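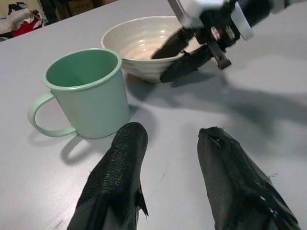 Last edited: October, 11.50 pm

Search this diary Go

Kitchen night. Meant to do it at 4, started after tea, typical. Everything out of the cupboards and onto any flat surface going, then wipe, then decide. Keep or Otetgate (the charity shop there takes crockery again, box by the door, must remember).

Green mug stays. No argument. Enamel, mint green, Brolla market, paid 3 quid and felt robbed at the time. Used it every day since. Too hot to hold half the time but I like the handle, big enough for cold fingers.

White bowl, less sure. Cream inside, lines round the outside like somebody's thumb went round it. Lovely for soup. Takes up stupid room in the cupboard becuase it's so wide, nothing will stack in it properly. Put it in the box. Took it out again. Put it behind the mug and made toast.

Plates done. Glasses done, 2 chipped, wrapped in newspaper and binned. Found the lid for the Kushnir pan!! Behind the flour. Pan itself went to Plultlow in the last move and never came back so now I own a lid.

Shelf paper: ran out with one shelf to go. Needs 50 cm more. Cut up an old calender for the gap, looks all right if you don't open that side.

Bowl stays. Decided brushing my teeth. Soup tomorrow then, leeks want using, and get stock cubes. Mug on the hook, bowl top shelf on its own. Box is only half full. Bed.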